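The Ground at Wamholm

The first thing to know about the ground at Wamholm is that it looks flat and isn't. Walk across it with a full water jug and you will find out within a few minutes. There is a long, slow rise toward the trees, and patches where your boot goes in past the sole.

I went out in January because Nest Owen had told me it was the best time to see open dirt. The light is low for a good part of the day, and every mark on the surface shows. Owen has walked this piece of land for years and keeps a notebook on it. She records where the soil is hard, where it has turned to powder, and which lines people are using to get from one side to the other. There are 48 entries so far, most of them a few words long. "Firm to the second tree" is a typical one.

We started on the hard part. 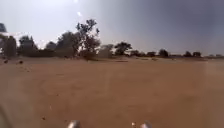 Compacted sand takes a tire well. It holds a shallow print for a while, then the wind softens the edges until all that is left is a lighter curve. Owen can read these the way other people read a parking lot. A wide arc usually means a driver who was in no hurry and wanted to keep the speed up through the turn. A tight one means somebody changed their mind.

The firm crust is thin. Owen pushed a tent stake into it with the heel of her hand and it went down 2 inches before it met anything solid. Underneath, the sand is finer and a little darker. Break the crust in the same place often enough and that fine layer comes up to the top, and then you have a soft spot that can last all season.

Distance is the other problem. With so little on the ground to judge by, people guess badly. I picked out a clump of trees and said it was a ten-minute walk. Owen paced it with me and it took more than twice that. She has a habit of choosing her marker before she sets off and checking it as she goes, always something tall on the skyline, never a bush. Bushes all look the same once you have moved sideways.

She also likes a marker close at hand. A bit of cloth on a thin pole is enough to show you the wind and which way you are facing. 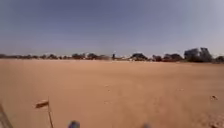
A small flag on the left, with open sand running back to the tree line.

Past the middle, walking got slower. The surface changed from crust to loose soil over a distance of 60 feet, and I could hear the change before I noticed it underfoot. Hard sand clicks a little. Loose sand makes almost no sound.

Owen's advice for loose ground is simple. Shorten your stride. Put the whole foot down flat. Follow a line that has already been used if it is going your way, and stay out of it if it has started to ripple, which tells you it is getting deep. On wheels, let some air out of the tires before you reach the soft part and don't stop in it.

Shade matters too, even in winter. A single tall tree with thick growth around the base will throw a long shadow when the sun is down near the horizon, and that is where people tend to rest. You can tell from the footprints in places like that. The soil gets churned up and stays powdery.

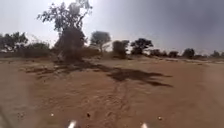

Ffion Gronow would rather people went around the soft stretches altogether, and told me that a track used by everyone is a track that ends up twice as wide, with the roots paying for it.

Owen doesn't disagree. She wrote it down as entry 49 and we turned back along the hard side, where the going was easier and the wind was behind us.

Contact the magazine | Copyright Vuorinen | Back to top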